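Lunes, 12 de febrero

**Para:** Senan Mulcahy
**De:** Lorcan Sheehan
**Asunto:** Recogida de demostraciones con dos brazos, segundo informe de avance

## Estado general

Seguimos dentro del plan aprobado en octubre. A cierre de este informe hay 557 episodios grabados y revisados de la tarea de platos y escurridor, todos por teleoperación. El objetivo de la fase era llegar a 100 episodios válidos por variante, y lo hemos cumplido en todas menos en dos: el traspaso de un brazo a otro y la retirada de platos con el escurridor casi lleno.

El equipo de Cernico recibió la primera entrega completa y ya está entrenando con ella. Todavía no tenemos resultados de evaluación y no los incluiré hasta que se repitan en nuestro puesto.

## Qué se ha grabado

Las variantes combinan el tipo de plato, su posición inicial y el brazo que lo coge. Entre episodio y episodio el operador cambia de sitio los objetos pequeños de la alfombra (rotuladores, grapadora y similares), que no intervienen en la tarea. La instrucción es no ordenarlos ni alinearlos.

En las primeras sesiones los operadores corregían el agarre demasiado deprisa y las trayectorias salían con tirones. Desde que Minex ajustó la escala de los mandos, el movimiento es más limpio – también más lento, y eso ha alargado las sesiones. Hemos preferido dejarlo así.

## Incidencias

- Siete episodios descartados por pérdida de sincronía entre la cámara de muñeca derecha y la cámara fija. Se cambió el cable y no ha vuelto a ocurrir.
- Un plato roto al soltarlo antes de que apoyara en la ranura. El episodio se conserva, etiquetado como fallo.
- Etiquetado con retraso. Vidico entregó la herramienta de anotación más tarde de lo acordado y hubo que revisar a mano los episodios de las primeras tandas.
- El criterio de «plato bien colocado» no era igual para todos los anotadores. Ahora hay una definición escrita: el plato queda entre dos varillas, sin apoyarse en la pinza y sin tocar el suelo del puesto. Los episodios anteriores se han vuelto a etiquetar con ella.

## Presupuesto

El gasto en horas de operador está por debajo de lo previsto. El de almacenamiento está por encima, porque guardamos el vídeo de todas las cámaras sin recomprimir. Propongo pasar la diferencia de una partida a la otra; no haría falta ampliar el total. Necesito tu visto bueno por escrito para que Dunne pueda facturar el disco adicional en este periodo.

## Próximos pasos

1. Completar las dos variantes pendientes, empezando por el traspaso.
2. Grabar una tanda con vajilla que no aparezca en el conjunto de entrenamiento, reservada para evaluación.
3. Repetir la calibración de las cámaras de muñeca antes de esa tanda.
4. Decidir con Cernico si los fallos se entregan en el mismo paquete o aparte.

Para el punto 2 faltan platos de diámetro distinto. Los tengo pedidos, sin fecha confirmada.

## Puesto de trabajo

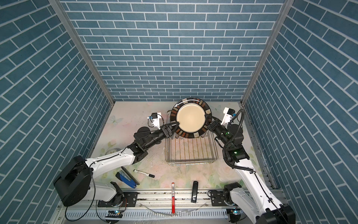
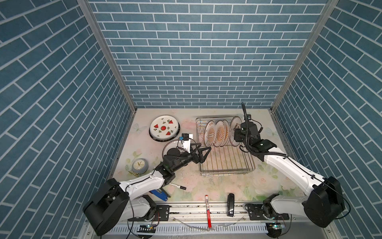
*Primera imagen: plato sujeto por las dos pinzas sobre el escurridor. Segunda imagen: cuatro platos en el escurridor y otro en la pinza izquierda.*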